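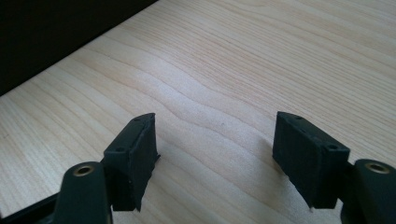
Pender Lab - Robot Learning Student Projects

Teaching a Wiping Task by Hand: Project Report
Itsuki Shimada and Märta Engebretsen
Supervisor: Njål Tangen

3. Demonstration setup

Demonstrations were recorded with a hand-held gripper over a wooden tabletop. The operator holds the tool, picks up a folded cloth, wipes one strip of the table and puts the cloth down. The view used for training covers both finger pads, the gap between them and the surface beyond.

The pads are black blocks on curved finger links, with a brass-colored bushing in each link. The lower edge of the left pad is frayed. We kept these pads for the whole set so that their outline would stay the same in training and testing.

Each recording starts with the fingers open and nothing held. Märta recorded the first 40 demonstrations and Itsuki the other 60, for a total of 100. Grip width was logged with every video.

3.1 Problems

The pale wood has little texture apart from the grain, and pose tracking drifted on slow passes. Moving faster helped - but the video then blurred near the end of the stroke. We settled on a medium speed and discarded any take where tracking was lost. Replacement takes were recorded in July with the same start position.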